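Inicio > Vecinos > Actas > Abril

Buscar en el sitio Buscar

Usamos cookies propias y de terceros. Aceptar Configurar

Acta reunión ordinaria – huerto Pandus

Empieza 19:10, con retraso. Se aprueba acta anterior sin cambios.

Riego: presupuesto de Cletard, 56 metros de goteo. Gosselin no ha contestado – se espera hasta mayo. Programador viejo pierde agua, cambiarlo ya.

Parcelas: 34 ocupadas, 4 libres. Lista de espera abierta. Cuota sigue en 60 euros, hay quien pide pagarla en dos veces. Se vota, sale que si.

Compost: no echar cítricos, otra vez. Poner cartel mas grande.

Ruegos: llave del cobertizo, falta una copia. Cierre 20:25.

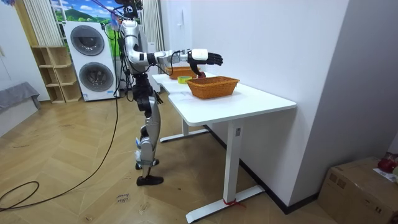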